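March, evening

Got to the Endlow room at a quarter to eight and had the Cinico cell powered up before the heat came on in the building. Left arm homed fine. Right arm homed on the second try. It stopped partway through the first one with a joint 6 torque warning, the same one I wrote down last week, and cleared when I acknowledged it. I still don't like it. The log shows it comes up only on cold starts, so I put it on the list and went on.

The job for today was the right gripper. It has been closing late and the cable has been getting pulled whenever the wrist rolls past a certain point. Two separate faults, I think, though I spent most of the morning treating them as one.

I started with the cable. The old routing had a tie close to the gripper body and another one halfway up the forearm, and between the two there was almost no slack. When the wrist turned all the way over, the cable went tight and the connector took the load. I cut both ties, moved the lower one farther from the connector, and left a loop. Then I jogged the wrist to both limits at low speed with my hand on the stop button and watched the loop. It cleared the fingers each time, and at the far limit it came closer to the housing than I wanted, so I shortened the loop a little and did it again. Good enough to run on.

Then the fingers. Took them off, cleaned the slides with a dry cloth and then a cloth with a bit of alcohol, and put a thin film of the Tripathi grease on the rails. The old grease had gone gray and had bits of leaf in it. That happens with stems. Put the fingers back and torqued the 6 small screws in a cross pattern, went over them a second time, and marked the heads with the paint pen so I can see if one backs out.

Re-zeroed the gripper in Dredeseo. The open position had drifted by more than I expected. After the reset it reported the same number on every open and close, which it had not been doing before.

By half past ten I had the flowers out and ran the pick at quarter speed, left arm parked open at its side of the vase. 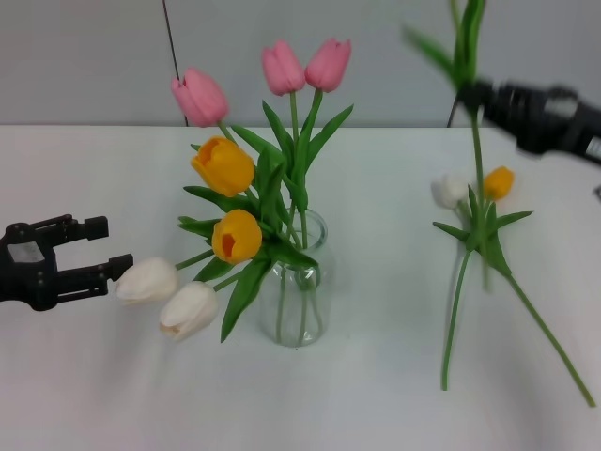
*Right gripper with the small bunch, left gripper open near the white tulips.*

The lift is where I had been seeing the late close. The command goes out, the arm waits a fixed time, and then it moves whether or not the fingers have finished. With dirty slides the fingers were not finished. I could have left it alone after the cleaning, but a fixed wait is a poor way to do it, so I changed the step to wait for the gripper's own "closed" signal with a timeout behind it. If the timeout trips, the arm holds and raises a fault. I tested that by unplugging the gripper at the junction box and commanding a close. It held and faulted the way it should. Plugged it back in and cleared it.

One thing I got wrong and want to remember. I set the timeout first in seconds when the field wants milliseconds, so for a few minutes the arm faulted on every single close and I was looking at the wiring again. The field has no unit printed next to it. I wrote "ms" on a piece of tape and stuck it to the monitor.

Lunch at my desk. Answered the parts email. The spare finger pads are backordered until April.

Afternoon was the wrist cameras. After any work on the gripper I check that the camera has not been bumped, and today I checked both sides because I had been leaning across the table all morning. The check is simple. Park the arm at the saved pose, pull up the live view, and compare it with the reference still on the other half of the screen. The edges I use are the wall seams and the back edge of the table, since those don't move. The flowers are no use for that. Any leaf will shift if you breathe on it.
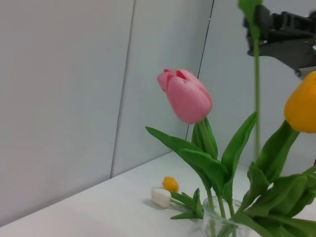 *Wrist camera view, pink tulip near the middle.*

The seams lined up on one camera. On the other, the table edge sat slightly low at the saved pose. I loosened the bracket, set it, tightened it, looked again, and it had crept back as I tightened. Did that four or five times. What finally worked was snugging both screws by hand, setting the angle, and then turning each one a quarter turn at a time, going back and forth. Same as a wheel, really. After that I ran the full calibration with the printed board. It came in under the limit on the first pass, and I saved the new file and kept the old one in the archive folder with the month in the name.

Exposure I left on manual. Somebody had switched it to auto at some point, and on auto the white table pulls everything down and the pale petals lose their edges. I locked gain and white balance too. If the settings change between runs, the recordings don't match and we have to throw some out.

The run counter stood at 1739 when I started up this morning. I did not reset it. The service sheet is tied to that number and I would rather have the repair show up in the middle of the count than start the sheet over.

Around three I put the arms back to working speed and ran the place step, where the right arm comes down over the bunch, opens, and backs off. This was the part I was least sure of with the new cable loop, as the wrist is rolled well over there. I stood at the side and watched the loop through several runs and then went to the head camera so I could see both arms together.

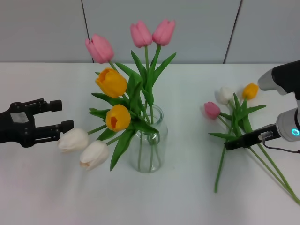 Savita Mathur wrote back on the maintenance thread that the loop would do for now but that I should get rid of the tie near the connector altogether and use a clamp with a rubber liner, because on her cell a tie cut into the jacket over a few months and gave her dropouts that looked like a software fault. She also asked whether I had checked the joint 6 warning against room temperature, and she wanted the timeout value written in the sheet along with the date of the firmware.

All fair. I don't have a lined clamp in that size, so I ordered two. Until they come I wrapped a turn of silicone tape under the tie. I wrote the timeout in the sheet. The temperature question I can't answer yet. There is a thermometer in the hallway but not in the room, so I'll bring the one from home and set it by the controller cabinet and write down the reading each morning before I switch on.

Went back to the approach path after that. The right arm used to come in at an angle that brushed the upper leaves on the way down. I raised the waypoint above the table and moved it outward. It adds a little time to the cycle. I can live with that. The left arm has no such trouble, but its parked position is close to the flowers and I keep thinking I should pull it back some. I tried it farther out and the next move then took a long swing around the elbow, so I put it back where it was.

While the right arm was moving I had a wrist view up on the second screen, to watch for the cable swinging out past the fingers.

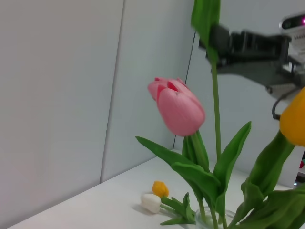 *Wrist view with the other gripper at upper right and its cable looped underneath.*

Ran a block of 11 cycles at the end with nothing changed between them, and no faults. The close signal came well inside the timeout every time. I pulled the log and saved it with the calibration file. Then I felt along the right arm with the power off. The wrist housing was warm but no warmer than the left one. Paint marks on the screws all still in line.

Wiped down the table, swept up the leaf bits, parked both arms, and shut off at the cabinet. I put a note on the door asking whoever is in first to leave the exposure alone.

Still to do on this cell:

- lined clamps on the right cable when they come in
- thermometer by the cabinet, reading before each cold start
- finger pads in April, both sides at once
- ask Tripathi if the grease has a shorter interval when there is plant matter around
- look at the left arm's cable too, it was tied the same way and I only looked at it from outside
- backup of the Dredeseo project to the other drive, last one is 6 weeks old

Left at twenty past five. Rain had stopped. Picked up milk and the alcohol wipes on the way home, and forgot the batteries for the thermometer.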